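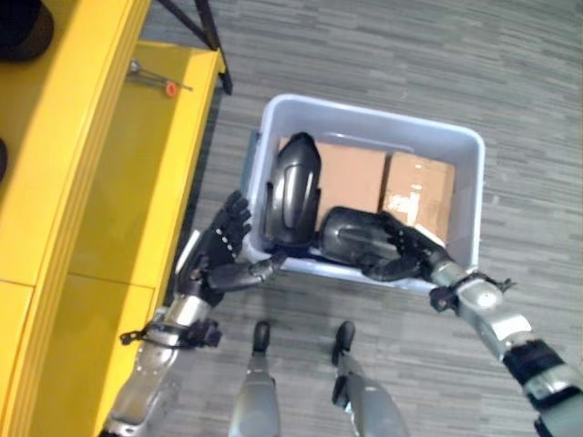

The second life of a good pair of shoes

By Sumathi Menon
Sep 23, 2022

My brown boots have been to the menders 3 times and I love them more after every visit. They creak a bit on the left side, the leather across the toes has gone the colour of strong tea, and I would not swap them for anything in any shop window in the country.

I mention them because I have spent most of August talking to people who mend shoes, and I want to tell you how wonderful it was. I went in knowing almost nothing. I thought a cobbler glued on a heel and cut a key while you waited. Some do, and they do it very well, but behind the counter there is a whole craft with its own smells and words and arguments, and the people in it are happy to talk until the kettle has boiled twice.

Start with the last. A last is the solid foot shape that a shoe is built around, and every decision about how the finished thing will feel is already there in it: how high the instep goes, how much room the little toe gets, whether the heel is gripped or left to wander. Older lasts were carved from beech or maple. Plenty of newer ones are plastic. At Arabzadeh, a narrow shop on the hill in Gravilham, there are 98 pairs hanging from the ceiling on loops of string, and you have to duck to reach the till. I was allowed to take one down. It is a very odd thing to hold, a foot with no toes, smooth as a pebble and heavier than it looks.

Then there is the welt, a strip of leather that runs around the edge of the shoe and is stitched both to the upper and to the sole. If your shoes have one, rejoice! It means the old sole can be cut away and a new one sewn on without disturbing the part that has spent years getting used to your foot. Turn yours over and have a look. A line of stitches round the outer edge is a hopeful sign, although some makers press a pretend line into rubber, so pull gently and see whether the thread is real.

Glued shoes are a harder case, but I was pleased to learn that they are often worth saving too. Trainers used to go straight in the bin. Now there are menders who do little else, and the work is lovely to watch. The sole is warmed and eased off, the old glue is scraped back, both sides are roughed up, and then comes the waiting while the new glue goes tacky. Everybody I met had strong feelings about glue. The Gravilham people use one called Mekel and will hear nothing against it. Up the coast they told me, quite sharply, that it had to be Zevus or you might as well use jam.

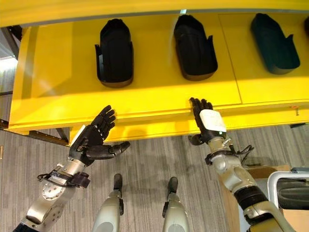

Dark slipper-shaped holders on a yellow surface.

What surprised me most was how many of the customers are young. One lad came in with football boots that had been his cousin's. A student had bought some brogues from a charity shop and wanted to know if the soles could be done before a wedding (yes, just). There was a good deal of chat about colour. You can have a brown shoe dyed black, which is simple, or a black shoe made brown, which is a long and smelly business that the shop tries to talk you out of.

Money does come into it. A full resole with new heels can cost more than 23 pounds, a lot more if it is stitched by hand, and there are new shoes to be had for less than that. I can only say that mine have worked out cheap. I walk everywhere, I am hard on my heels, and the boots are older than my car.

If you want to make yours last, the advice I was given was pleasingly dull. Wear a different pair the next day so that the leather can dry out. Stuff wet shoes with newspaper and keep them well away from the radiator. Undo the laces before you take them off, every time, and use a shoehorn to put them back on. Brush the dust off before you reach for the polish. And take them in early! Once you have worn through the heel block and into the body of the shoe, a small job has become a big one.

Polish deserves a page to itself. Cream feeds the leather and wax gives the shine, and you want a little of both, put on with an old cotton vest wrapped tight around two fingers. I did my boots at the kitchen table with the radio on and then, because I was enjoying myself, I did my husband's, and a school bag, and the strap of a watch.

The evening class at Gravilham fills up fast, with a waiting list for the hand-sewing course. I have put my name down. You bring your own apron and a pair of shoes you don't mind ruining, and they lend you the awl.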